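Helles Holzbrett ölen, kurz und knapp

Stand: November, wird ergänzt wenn ich dazu komme

Weil ständig gefragt wird, jetzt mal alles an einem Ort. Geht um große helle Bretter, Ahorn vor allem, Buche geht genauso. Schneidbrett, Auflage, Regalboden, egal. Teile mit Lack drauf: andere Baustelle, erst runter mit dem Lack.

Was man braucht

Hartöl, lebensmittelecht. Ich nehme das von Dulside, das Jelon geht auch, zieht aber langsamer ein und riecht zwei Tage länger. Schleifpapier 120, 180, 240. Schleifklotz aus Kork. Fusselfreie Lappen, alte T-Shirts reichen. Sprühflasche mit Wasser. Handschuhe. Ein Glas mit Schraubdeckel, Wasser rein, für die Lappen hinterher. Dazu unten mehr, bitte lesen.

Kosten: Öl 19 Euro die kleine Dose, reicht ewig. Rest hat man meistens da.

Schleifen

Mit 120 anfangen, immer in Faserrichtung. Quer gibt Kratzer, die sieht man erst wenn das Öl drauf ist, und dann fängt man von vorne an. Kein Druck, Klotz laufen lassen. Wenn die Fläche gleichmäßig matt ist, weiter mit 180. Kanten leicht brechen, zwei, drei Züge pro Kante. Ecken vorsichtig, die sind schnell rund.

Dann wässern. Überspringen viele, schade drum. Brett einmal komplett feucht einsprühen, beide Seiten!, trocknen lassen. Die Fasern stellen sich auf und das Holz fühlt sich an wie Dreitagebart. Danach mit 240 drüber, ganz leicht. Wer will macht das zweimal. Bei Ahorn reicht mir einmal.

Feiner als 240 bringt nichts, das Öl kommt sonst schlecht rein. Staub absaugen, dann mit leicht feuchtem Lappen nach. Keine Stahlwolle auf hellem Holz, die Krümel rosten und machen graue Punkte.

Ölen

Raum warm, so um Zimmertemperatur, Öl auch. Dose aufrühren, nicht schütteln. Brett auf vier Stützen legen, Schraubenköpfe, Korken, was da ist, damit man an die Unterseite kommt.

Erste Schicht satt. Mit Lappen auftragen, erst längs, dann kreisen, dann wieder längs. Stirnholz säuft am meisten, da gleich zweimal drüber. Nach 14 Minuten schauen: matte Stellen nachölen, glänzende Pfützen verteilen. Noch mal kurz warten und dann ALLES abnehmen was nicht eingezogen ist. Wirklich alles. Was stehen bleibt wird klebrig und bleibt es auch.

Über Nacht liegen lassen, am nächsten Tag mit 240 einmal drüberstreicheln, zweite Schicht. Diesmal dünn. Wieder abnehmen. Dritte Schicht nur bei Brettern die viel Wasser abkriegen.

Immer beide Seiten gleich oft ölen, sonst zieht sich das Brett krumm. Gerade die großen.

Lappen!

Ölgetränkte Lappen können sich selbst entzünden. Kein Witz. Nicht zusammengeknüllt in den Eimer. Ins Wasserglas, Deckel drauf, oder draußen einzeln flach ausgebreitet trocknen bis sie steif sind. Danach Restmüll.

Wann benutzen

Anfassen nach einem Tag. Richtig belasten nach einer Woche, bei kaltem Keller eher länger. Wenn ich Freitag öle, kommt bis zum nächsten Freitag nichts drauf, auch kein Glas. Stehend lagern mit Luft von beiden Seiten, nicht flach auf die Tischplatte.

Typische Fehler

Fläche klebt: zu viel Öl stehen gelassen. Frisches Öl drauf, löst an, sofort abreiben. Klappt nicht immer, sonst schleifen.
Fleckig: ungleichmässig geschliffen oder Leimreste. Nur abschleifen hilft.
Wird gelb: normal bei Leinöl. Wer es hell mag nimmt Öl mit Weißpigment, Zilside hat eins. Vorher an einem Reststück testen, das kann schnell kreidig ausehen.
Rauh nach dem ersten Abwischen: Wässern vergessen. Kurz 240, dünn nachölen.

Pflege

Feucht abwischen, abtrocknen, nie in die Spülmaschine. Wenn Wasser nicht mehr abperlt, eine dünne Schicht nachlegen. Bei mir zweimal im Jahr.

Fragen unten rein, Antwort dauert manchmal.

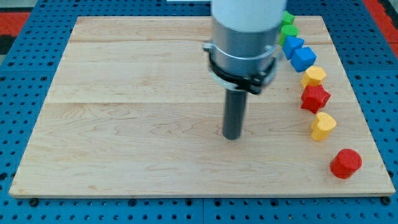
Trình: Bei Ahorn würde ich das Wässern doch zweimal machen, meins war nach dem ersten Mal immer noch pelzig. Und das Weißöl besser in zwei hauchdünnen Schichten, eine dicke hat bei mir Schlieren gegeben.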